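2022年3月17日
文:Trovard儿童历史小屋编辑部

一只小箱子,一张火车票:给小朋友讲“儿童撤离行动”

小朋友,你有没有自己收拾过行李?去外婆家住几天,或者跟爸爸妈妈出门旅行,出发前一晚总是最忙的。睡衣要带,牙刷要带,还有那只耳朵都快掉了的布兔子,当然也要带。大人在旁边说,够了够了,箱子都关不上了,你呢,还是想再塞一本书进去。

今天我们想给你讲一段很多年前的事,也跟收拾行李有关。不过收拾这些箱子的孩子心里不太明白自己要去多久,帮他们收拾的爸爸妈妈,心里也不太有底。故事里有一些难过的地方,你可以找一个大人陪你一起读,读到一半想停下来,抱一抱,喝口水,再接着往下看,都没有关系的。

事情要从德国说起。二十世纪三十年代,那里有一个叫“纳粹”的党派掌了权。纳粹讨厌犹太人,把国家里大大小小的麻烦都怪到犹太人头上。这当然是不对的,也是没有道理的,可他们手里有权力,就定了许多不公平的规定。犹太医生、犹太老师丢掉了工作。犹太小朋友慢慢不能去原来的学校了,公园里的长椅不许他们坐,游泳池也不让他们进。你可以想一想,昨天还跟你一块儿跳绳的同学,今天忽然不跟你说话了,那是什么滋味。

到了1938年秋末,有一天夜里,德国和奥地利的许多犹太会堂被人放火烧了,犹太人开的商店被砸破了橱窗,街上到处是碎玻璃。后来人们把那个晚上叫作“水晶之夜”,也叫“碎玻璃之夜”。(名字听起来亮晶晶的,事情却很可怕,所以现在有不少人不太喜欢用头一个名字。)许多家庭在那一夜以后拿定了主意:得走,得赶快离开。

可是离开一个国家没有那么容易。要有护照,要有另一个国家肯收下你的文件,这种文件叫“签证”。那时候好多国家都把门关得很紧,说我们这里人已经够多了,工作也不够分。一家人排很久很久的队,填很多很多的表,最后还是可能什么也拿不到。

就在这个时候,英国有一些人着急了。他们里面有犹太人,也有基督徒,还有贵格会的人(贵格会是基督教里的一个团体,一向反对打仗)。他们去跟政府商量,说,如果一时没办法接收那么多大人,能不能先让孩子们过来?政府答应了。规定是这样的:17岁以下的孩子可以来,爸爸妈妈不能一起来;还要有人担保,让这些孩子不必由国家花钱养。大家本来以为,等危险过去,孩子们就会回到爸爸妈妈身边。

于是就有了后来人们说的“儿童撤离行动”。它的德语名字是Kindertransport,前半截是“孩子们”,后半截是“运送”,合起来就是“运送孩子们”。第一批孩子在1938年12月2日到了英国,他们是从柏林来的,先坐火车到荷兰,再坐船过海,在一个叫哈里奇的港口上岸。从那以后,一直到1939年9月战争爆发,前前后后有将近一万个孩子走过差不多的路。他们来自德国、奥地利、捷克斯洛伐克,也有一些来自波兰。

现在我们再来说说箱子。

每个孩子只能带自己提得动的行李,通常就是一只小箱子。钱只许带很少的一点点,值钱的东西不许带,火车过边境的时候会有人来检查,有时候箱子被翻得乱七八糟。那箱子里装什么好呢?妈妈们想得很仔细。暖和的衣服要放,因为不晓得那边冬天冷不冷;大一号的衣服也要放,因为孩子是会长高的。有的妈妈在每一只袜子上都绣了名字。也有爸爸在衣服中间夹了一张全家人的照片,或者一本旧旧的祈祷书。小一点的孩子会抱着洋娃娃或者小熊上车。

每个孩子还会领到一块写着号码的牌子,一块挂在脖子上,一块系在行李上,免得走丢了。你大概会觉得,人怎么能像包裹一样贴号码呢?当年的孩子里,也有人长大以后说起过这种感觉,说那块牌子比箱子还重。

站台上的告别是最难的。有些车站不许家长走到火车旁边,大概是怕大家哭成一团,家里人只好在候车室里说再见。很多爸爸妈妈忍着眼泪笑,说“就当去玩一趟”“我们很快就来”。年纪小的孩子真的相信是去玩,还高高兴兴地挥手。大一点的孩子心里有些明白,就不说话,把弟弟妹妹的手攥得很紧。车上最小的孩子还是娃娃,由大姐姐们轮流抱着;一个4岁的孩子,在车上就常常要归一个十来岁的哥哥或者姐姐照看了。

到了英国以后呢?有的孩子有亲戚或者说好了的人家来接,有的孩子先住在海边的度假营地里,那种小屋是给夏天来玩的人盖的,冬天住着可冷了。他们等着有人家来把自己领走。有的人家非常非常好,把他们当成自己的孩子疼;有的人家就没有那么和气,让大一点的女孩子整天干活。兄弟姐妹有时候也会被分到不同的城镇去。还有吃的东西、说的话、睡的床,样样都跟家里不一样。早上那种白白的软面包,不少孩子起初怎么也吃不惯。

他们给家里写信,家里也给他们写信。战争开始以后,普通的信寄不过去了,只能通过红十字会传很短很短的口信,一次不能超过二十五个词。二十五个词可以说什么呢?多半是“我很好,你们好吗,想你们”。后来,许多孩子再也等不到回信了。他们的爸爸妈妈,还有爷爷奶奶,在纳粹对犹太人的大屠杀里被害了。在纳粹统治下的欧洲,有六百万犹太人被杀害,那里面有一百多万是孩子。战争结束以后,撤离出来的孩子里有一部分找到了亲人,更多的人没有找到。

写到这里,我们编辑部也停下来好一会儿,想着要不要把这么沉的事情讲给你听。最后觉得还是要讲,慢一点讲就好了。你如果觉得难过,说明你把他们当成跟自己一样的孩子来想了。

那些孩子后来怎么样了?他们长大了,有的当了老师,有的当了护士、工程师、画家,有的后来搬去了美国、以色列,或者别的地方。很多人好多年都不肯提小时候的事,连对自己的儿女也不讲。等到头发白了,才把箱子从柜子顶上拿下来,慢慢地说给孙子孙女听。今天伦敦的利物浦街火车站外面立着一组铜像,就是一群刚刚下车的孩子,身边放着他们的行李。柏林、维也纳等地的车站也有这样的雕像。

我们Gitmont镇上的Farahani纪念室里,也有一只这样的旧箱子,它在目录上的编号是46。箱子是棕色的,提手磨得发亮,里面垫着一层蓝格子的布。跟它放在一起的有一件毛衣、一双小得不得了的皮鞋,还有一本写到一半的练习簿。练习簿前半本是德文,后半本变成了英文,中间有一页什么都没写。去参观的小朋友常常在那一页前面站很久。每年10月,纪念室会把玻璃柜打开一次,由工作人员戴上手套翻几页给大家看,平时就只能隔着玻璃瞧一瞧。

有几个词,我们怕前面讲得太快,再啰嗦几句。

“难民”是说因为在家乡太危险,不得不逃到别处去的人。他们跟出门旅行的人不同,旅行的人什么时候想回家,就可以回家。

“担保”是说有人站出来讲:这个孩子的吃住我来负责。那时候出来担保的,有富裕的人家,也有整个教会、整个学校的人一起凑钱的。

“幸存者”是说经历了大屠杀而活下来的人。撤离出来的孩子算不算幸存者,他们自己的想法也不太一样,有人说算,有人说“我没有进过集中营,不好意思这样叫自己”。我们觉得,听他们自己怎么说,就怎么称呼他们,这样最好。

如果你想在家里做一点什么,可以跟大人一起聊聊这样一个问题:要是只能带一只小箱子,你会放什么?不用急着回答,也不要笑话别人的答案。有的小朋友说要带糖,有的说要带奶奶的枕头,都很好。你也可以问问家里年纪最大的那位长辈,小时候有没有搬过很远的家,走的时候手里提的是什么。老人家讲起来可能会绕很多弯,一会儿说到鸡,一会儿又说到邻居,你耐心一点,把听到的写在本子上,写错了字也不要紧。我们Jendero小读者信箱一直收这样的小故事,画下来寄给我们也可以。 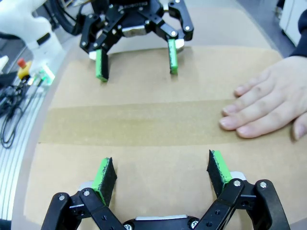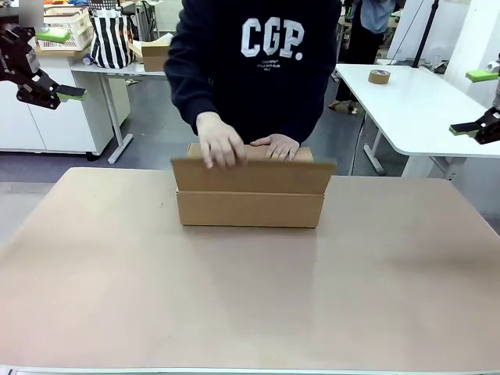

一位读者来信说,她给女儿念到二十五个词的口信那一段,女儿念完就去拿了纸笔,非要试一试,结果光是写给爷爷的称呼和“你膝盖还疼不疼”就用掉了一大半,急得直掉眼泪,后来把自己的名字划掉,才算把“我爱你”放了进去。她还想问一问,那些口信寄到以后,家里人可不可以写回话,是写在另外的纸上,还是就写在同一张纸上?

我们请教了纪念室的工作人员,回话一般就写在同一张表格的背面,也是不能超过二十五个词,再由红十字会送回去,路上常常要走好几个月。谢谢你们母女俩,那封给爷爷的信,记得寄出去呀。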